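Playtesters wanted for Zundeo

We're looking for 20 people to help us test Zundeo, our new skirmish game of rival airship crews, and we can't wait to see it on more tables! Games take three hours and use 11 miniatures a side — all supplied, painted by Fenna Mertens.

Come to the Dierckx clubroom in Onevville. New players are as welcome as veterans with over 200 battles behind them. You'll play, argue about the boarding rules and fill in a short form.

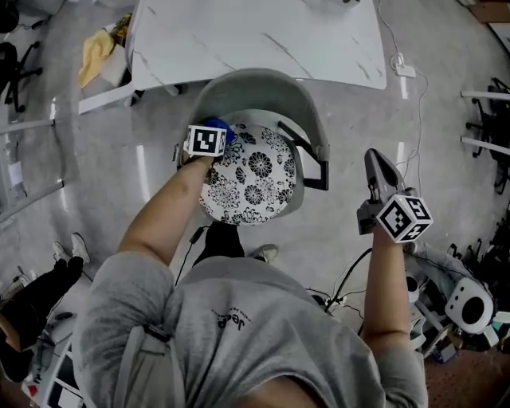 Do I need to bring my own dice?
We have plenty, but bring a lucky set if you like.

Write to Gijs Hendriks by Jun 15, 2024.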